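CHAPTER 7
Public Statements and Contract Disputes in Broadcast Entertainment

Learning objectives

After studying this chapter, students should be able to:
Explain how a talent contract divides the right to speak publicly between performer and producer.
Identify the stages through which a casting dispute usually reaches the press.
Distinguish a termination from a decision not to renew an option.
Draft a short holding statement on behalf of either party.

Key terms: holding statement, morals clause, non-disparagement, option period, pay-or-play, unnamed source

7.1 Introduction

When a presenter leaves a television program, the audience usually learns of it through a few short sentences. A network thanks the presenter, the presenter thanks the viewers, and both sides decline further comment. These sentences have often been negotiated line by line, and their wording depends on obligations that were agreed long before the first episode was recorded. The present chapter examines those obligations and the conduct of the parties when they come under strain.

The chapter is organized around the case of Truline, a competition series made by the production company Hervieu for the broadcaster Brandmont. In its third season the series was presented by Léonie Collet and Gaëtan Renaud. Collet's agreement gave the producer an option on her services for one further season, to be exercised in writing before the end of August. The option was allowed to lapse. Collet's representatives described the event as a dismissal; Hervieu described it as a change in format. As the reader will see, both descriptions could be defended from the text of the contract. 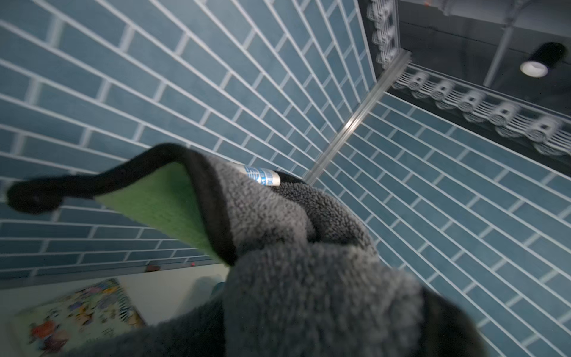
Talent agreements are commonly written in general language, and the parties discover its limits only when a particular object or event must be named. The sponsorship schedule attached to the Truline agreement is a case in point. It required the presenters to appear with "cleaning textiles" supplied by the sponsor, Sestik, and barred them from promoting any competing "cloth or similar article." A gray microfiber cloth with a looped pile plainly falls within those words; it is less certain that they reach the bright green scrubbing pad and the black strap seen with such a cloth. When Renaud posted a message praising another company's scouring sponge, the point ceased to be academic, and 11 lines of the schedule became the subject of correspondence among three law firms. Students should note that the dispute over the sponge came before the dispute over Collet's option and shaped the tone in which the latter was conducted.

7.2 The First Statement

The first public statement in a dispute carries unusual weight. Reporters will quote it in later coverage, and any correction will be measured against it. In the Truline matter, the first statement was issued by Hervieu at 6:30 in the evening, before Collet's agent, Alper Ağca, had been given the agreed text. It contained 64 words. Ağca replied within the hour with a statement of 128 words, which used the term "dismissed" twice and referred to "concerns raised on set" without saying what those concerns were.

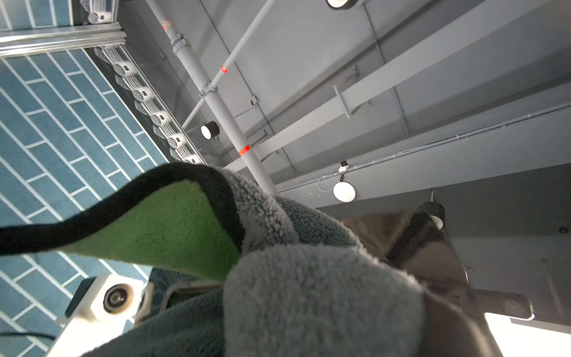
The phrase was enough to change the story. Coverage that had begun as routine casting news became coverage of working conditions, and Brandmont, which had not intended to speak at all, was obliged to confirm that it had asked the producer for an account. Wilma Desmet, then head of communications at the broadcaster, later wrote that her office received 600 inquiries from the press and the public before that account was delivered.

Three features of this exchange recur throughout the chapter. The first is timing: the agreement required 30 minutes' notice of any announcement, and the notice was not given. The second is attribution, for much of the later reporting relied on unnamed sources whose position in the production was never made clear. The third is the non-disparagement clause, which bound Collet but, on its face, placed no matching duty on the producer. Sylvain Ferrand, who acted for Collet, argued that a duty of this kind should be implied. His argument is set out in full in Section 7.4.

Before turning to the clauses themselves, students should read the two statements reproduced in Appendix C and mark each phrase that asserts a fact, each that expresses an opinion, and each that could be read as either.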